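Fitting a 3.5-inch hard drive in a desktop tower with plastic caddies
Veronika Fekete
Updated Sun 14 December

These instructions are for older office towers where the hard drive sits in a plastic caddy and slides into a metal cage. If your case uses screws straight into the bay, follow steps 1 to 3 and then see guide 458.

What you need

A 3.5-inch SATA hard drive
A caddy that fits your case
A SATA data cable
A free SATA power plug on the power supply
A Phillips screwdriver, if the side panel is held on with screws

Check the caddy before you buy anything else. They look alike from one maker to the next, but the pins and clips are spaced differently and a wrong one will either jam or rattle. Look inside the case first, as there is sometimes a spare caddy left in an unused bay. If there isn't, search by the model number of the computer, not by the word "caddy". The ones we sell at Csizmadia are listed that way. Colour is no guide to size.

1. Shut down and unplug

Back up anything you want to keep. Shut the computer down from the menu, switch off at the wall and pull out the mains lead. Unplug the monitor, network and USB cables too. Press the power button once and hold it for a few seconds, which drains what is left in the power supply.

2. Lay the tower on its side

Put it on a firm table at a comfortable height with the removable panel facing up. On most towers that is the left-hand panel as you look at the front. Undo the screws or the catch at the back, slide the panel towards the rear and lift it off. Stand it somewhere it won't get trodden on.

3. Find the bay, the power plug and the socket

The drive cage is a metal frame with slots, normally towards the front of the case. Pick an empty bay. If you have a choice, leave a gap between two drives so that air can get through.

Now find a spare SATA power plug. It is flat and black on most power supplies, with an L-shaped slot, and it hangs off the bundle of coloured wires. Make sure it reaches the bay before you go any further. If the bundle is tied back, cut the tie – carefully, and well away from the wires.

The data sockets are on the motherboard, usually in a small group near one edge. Use the lowest-numbered free one. The numbers are printed on the board in very small type and a torch helps.

4. Put the drive in the caddy

Touch bare metal on the case to get rid of any static. Hold the drive by its edges and keep your fingers off the circuit board underneath.

The caddy has short pins on its inner sides that go into the screw holes on the drive. Put one side in first, bend the other side out slightly and let it close over the drive. All the pins should be in. Run a thumb along both sides, and if one edge stands away from the metal, take the drive out and start again. The connectors must be at the open end.

5. Slide it in

Line the caddy up with the runners and push it in evenly. You should feel or hear the clip catch. If it stops part of the way, pull it out and look for a cable lying across the bay. Don't force it.

On some cases the drive goes in with its connectors facing the side panel, on others facing the motherboard. Look at the slot for the clip, which shows you which way round the caddy has to go.

6. Connect the cables

Data cable first, then power. Both plugs are L-shaped and fit only one way. Push them straight on and avoid rocking them, as the plastic tongue on the drive snaps easily. A cable with a metal clip will click.

Tuck any slack where it can't touch a fan. A loose fan lead is the usual cause of a buzzing noise after this sort of job – worth a look before you close up.

7. Close the case and switch on

Refit the panel, stand the tower up and reconnect everything. Go into the BIOS setup and see that the new drive is in the list. If it isn't, switch off, unplug and push both plugs home again. Then try another data socket, and after that another cable.

A new drive will not show up in Windows until it has been prepared. Right-click the Start button, open Disk Management and accept the offer to initialise the disk. Choose GPT. Then right-click the unallocated space and make a new simple volume. Take care to choose the right disk, particularly if you have two of the same size. A drive that came out of another computer may already have files on it, in which case don't initialise it or you could lose them.

Taking a drive out

Follow steps 1 and 2, then remove the power plug and the data cable. Squeeze the tabs on the caddy and draw it out along the runners. Set the drive down flat on something soft, and label it with the date and the computer it came from.

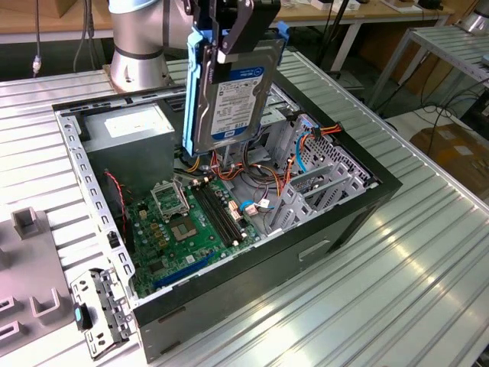

HARD DRIVES AND STORAGE

A WD 3.5-inch drive in a blue plastic caddy, with the tower on its side and the side panel off. The drive bay cages are on the right and the wires from the power supply run across towards them. The blue cable looping near the right side is SATA.

Also in this section:
Fixing a drive without a caddy (guide 458)
Moving Windows to a new drive
Wiping a drive before you pass it on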